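三号室の手順書

一　引き継ぎ

Kellushamの検査棟には部屋が五つあり、三号室ではつまみの回転検査をしている。対象はEdlowに納める操作部で、つまみを最小位置から最大位置まで回し、途中の引っ掛かり、戻り、がたを調べる。私はこの部屋に九年いた。

Viklund製のハンドが入ったのは六月である。搬入の二週間前に、課から手順書の改訂を命じられた。それまでの手順書は紙で四枚あり、そのうち一枚は表紙だった。検査の中身は次の一文で済んでいた。

「つまみを全域で回し、異常のないことを確認する。」

Zosskaから来た導入担当は、この文を読んで、異常の定義はどこにあるかと尋ねた。別紙にあると答えたが、別紙はなかった。代わりに私が実物を回して見せた。担当は隣で同じものを回し、どこが異常かわからないと言った。四の手前で重くなる、と私は言った。担当はもう一度回し、わからないと言い、手帳に「四の手前」と書いた。

新しい手順書は全162項目になった。つまみに触れるまでに四十一項目ある。私の手がやっていたことを分解すると、まず指を開く、次に近づく、接触を確かめる、力を一定にする、回す、止める、戻す、放す、という順になる。放す、の前に「力を抜く」を入れるかどうかで半日の会議があった。入れることになった。

二　教示

教示作業は二人一組で行う。一人が端末の前に座り、もう一人がハンドのそばに立つ。立つほうは手を上げて停止の合図を出せる位置にいること、と第十二項にある。合図は声でもよいが、空調の音で聞き取れないことがあったため、手が優先になった。

操作部は実際の使用姿勢に合わせ、目の高さより上に取り付けたものも検査する。人がやると肩に来る仕事で、導入の理由書にもそう書かれていた。ハンドは下から入り、先に一本の指を添え、残りの指の位置を後から決める。添える指の角度が悪いと、目盛りの読み取りに影がかかる。
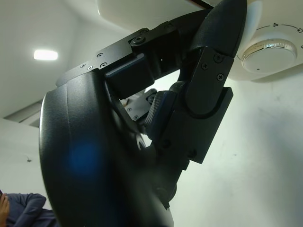 初日に登録できた姿勢は六つで、予定の半分だった。端末側にいた同僚は、姿勢に番号を振る作業を任されていた。番号は三桁で、先頭が部屋、次が治具、最後が通し番号である。同僚は七つ目の姿勢に番号を振らないまま保存し、翌朝それが見つからなくなった。履歴を調べると、保存名の欄に「いつもの」と入っていた。

私たちは検査中、互いに「いつもの」としか言わなかった。親指を少し寝かせ、人差し指の腹で縁を押さえる持ち方のことで、新人には三日で伝わる。Zosskaの担当は、番号のない姿勢は呼び出せないと説明した。説明は正しい。三一七番になった。

教示の二日目から、私は家で蛇口やコンロのつまみを触るときに番号を考えるようになった。考えても役には立たない。風呂の栓は回転要素がないため対象外である。

三　力の単位

ハンドは力を数値で記録する。人の検査では記録は合否だけだったので、比較のために私が基準を作ることになった。計測用のつまみを回し、自分が引っ掛かりを感じた角度で足元のペダルを踏む。一組にかかる時間は600秒と決められていた。終わると端末に波形が出る。

一組目の波形では、山の位置とペダルの位置が合っていた。二組目も合った。五組目に、山がないところで私はペダルを踏んでいた。担当は疲労によるずれだろうと言い、その点を除外した。私は除外の欄に理由を書くよう求められ、「感じた」と書いた。様式では理由はコードで選ぶことになっており、最も近いのは「その他」だった。

その計測品は試験後に返却箱へ入れた。翌週、分解の結果が回ってきた。軸受に細い傷が一本あり、規格の範囲内と判定されていた。除外の記録は変更されなかった。私も変更を申請していない。規格内であれば、踏んだほうが誤りである。

この件について同僚に話すと、同僚は、傷があったのなら踏んだほうが正しいのではないかと言った。私は手順書の第九十項を見せた。同僚は最後まで読み、茶を取りに行った。

四　配置

検査棟の人員は導入前に38名だった。導入に伴う減員はない、と課の文書に書かれている。減員はなかった。異動があった。三号室には六人いて、二人が梱包へ、一人が受入へ移り、一人は本人の希望で隣の棟の図面庫へ行った。残ったのは私と端末の同僚である。

部屋の音が変わった。以前は六人分のつまみの音がしていた。不良品は音でもわかるので、誰かの手元でおかしな音がすると、ほかの五人が顔を上げた。顔を上げる動作は手順書のどの版にも載っていない。今の部屋では関節の動く音と空調の音がする。ハンドは隣の不良に反応しない。反応させるには第二の検出系が要り、見積もりを取ったところ、高かったのでやめた。

梱包に移った一人が、昼休みに三号室へ来ることがある。窓越しにしばらく見て、親指が遅い、と言う。ハンドに親指はない、と私は答える。同じやりとりを三回した。三回目に端末の同僚が、その指の接近速度を一割上げてみた。一個あたりの時間が縮み、引っ掛かりの見逃しは増えなかった。変更履歴の提案者の欄には所属を書く。梱包、と書いたところ、課から誤記ではないかと問い合わせが来た。誤記ではないと返した。

五　点検

始業前にハンドの点検をする。点検は私の担当で、十五分を見込む。先に電源を確認し、奥の表示灯が緑であることを見る。次に外側のねじを見る。指の付け根の板、節の側面、受けの板の順で、緩みがあれば増し締めし、合わせ印を引き直す。

指先のパッドは紺色で、表面に細かい網目の滑り止めがある。網目が潰れてくると回転の途中で滑り、波形には引っ掛かりと似た山が出る。交換の目安は3000回以上の把持か、網目の潰れが目で見てわかるときの、早いほうとする。回数は端末が数える。潰れのほうは人が見る。

三本の指のうち、奥の一本は見えにくい。開いた状態では影に入るので、ハンドを上げさせ、下からのぞき込む。この姿勢は肩に来る。導入の理由書には点検姿勢についての記述がない。私は改善提案として鏡の設置を出し、受理された。鏡はまだ届いていない。 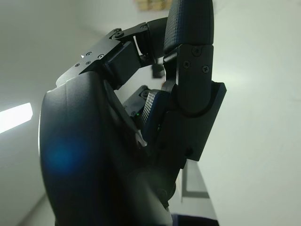 六　四の手前

九月に、Edlowから返品が一件あった。つまみの動きに違和感がある、という申し出だった。検査記録は合格で、波形にも問題がない。返品は課を通って三号室に来た。再検査は同じ条件で行う決まりなので、治具に付け、ハンドに回させた。合格だった。

治具から外す前に、私は手で回した。手で回すことを禁じる項目はない。許可する項目もない。

四の手前で重くなった。重いというほどでもなく、つまみのほうが少し考える、という感じである。端末の同僚を呼び、回させた。同僚は二度回し、ある、と言った。梱包の一人も昼に来たので回させた。これは何の部屋の品かと聞かれ、この部屋の品だと答えると、黙って戻っていった。

報告書を書くのに二日かかった。現象の欄には「四の手前」と書き、課から、四とは何の四かと問われ、角度に直した。程度の欄には数値が要る。ハンドの波形には現れていないので、数値はない。三人が感じた、と書いた。三人の所属を書く欄がなく、備考に入れた。

Zosskaの担当がもう一度来た。担当は波形を拡大し、平均をかける前の値を出し、私が示した角度のところで表示を止めた。ごく低い盛り上がりが一つあった。雑音との区別はつかない、と担当は言った。そのうえで、その角度のところだけ回転を遅くした姿勢を作ってみたいと言い、どのくらい遅くすればよいかを私に聞いた。

私はつまみを持ち、いつもの速さで回し、四の手前で遅くした。担当は計測器を当てて、それを五回記録した。一回ごとに違う速さだった。どれを採用するかと聞かれたので、三回目と答えた。理由はコードで選ぶことになっていた。

手順書は第二版になり、項目が一つ増えた。番号は末尾に付くが、実施するのは途中である。文面は担当と私で書いた。「指定角度の手前で減速し、待つ。」何を待つのかは書いていない。課の審査では、待つ時間を記入せよという指摘だけが付き、三回目の記録から拾った値を入れた。

姿勢の番号は三二九である。端末の同僚は保存名の欄に番号を入れ、備考の欄にも何か打ち込んでから、端末を点検表の画面に戻した。鏡の納期は十一月に延びている。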